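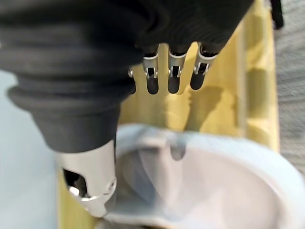

Wiesława Jakubowski garante que bicarbonato com vinagre tira qualquer mancha de uma peça branca e que só não resulta a quem tem preguiça de esfregar. Já experimentei. Faz espuma, cheira a salada e a mancha de chá fica quase na mesma. Os dois juntos anulam-se em boa parte, e o que acaba por limpar é o braço.

Louça e plástico brancos: o que vale a pena tentar

Antes de mais, veja de que material é a peça. Muita coisa branca e lisa engana à distância, e o que serve para a cerâmica vidrada pode estragar o plástico. Bata com a unha: o plástico soa surdo. Se continuar na dúvida, trate-a como plástico.

Manchas de chá e café. Bicarbonato sozinho, com umas gotas de água, até fazer uma pasta. Espalhe com um pano macio, deixe dez minutos e passe por água. Na cerâmica resulta bem. No plástico, assim-assim, e quem promete mais do que isso costuma ter um frasco para vender.

Molho de tomate e curcuma. Lave logo, com detergente e água morna. Dizem que o sol faz desaparecer a cor. Na minha varanda clareou um pouco, ao fim de uma tarde inteira, e o plástico não ganha nada em lá ficar semanas.

Riscos cinzentos no fundo. Em geral é metal deixado pelos talheres. Um creme de limpeza suave tira-os da cerâmica. Não use palha de aço, por muito que jurem que é da fina.

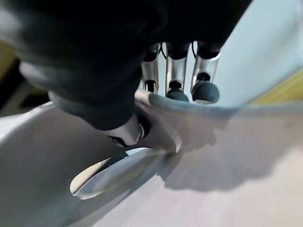

Superfície branca e lisa, com borda curva.

A borda é onde a gordura se agarra e onde quase toda a gente passa a esponja à pressa. Uma escova de dentes velha chega. O kit de escovas da Gretska faz o mesmo trabalho e ocupa uma gaveta.

Máquina de lavar. Só se a peça o permitir, e não vou além dos 60 graus com plástico. Ponha-o no cesto de cima.

Lixívia. Sei que há quem a use para tudo. Eu não a ponho em nada que leve comida, e nunca a misture com vinagre, que liberta gás tóxico.

Amarelo de velhice. Aqui desconfie de toda a gente, incluindo de mim. Zofia Kalinowski recomenda água oxigenada e película aderente durante uma noite. Fiz o teste em outubro com uma tampa velha e ficou às manchas, pior do que estava. Se a peça ainda serve, use-a amarela.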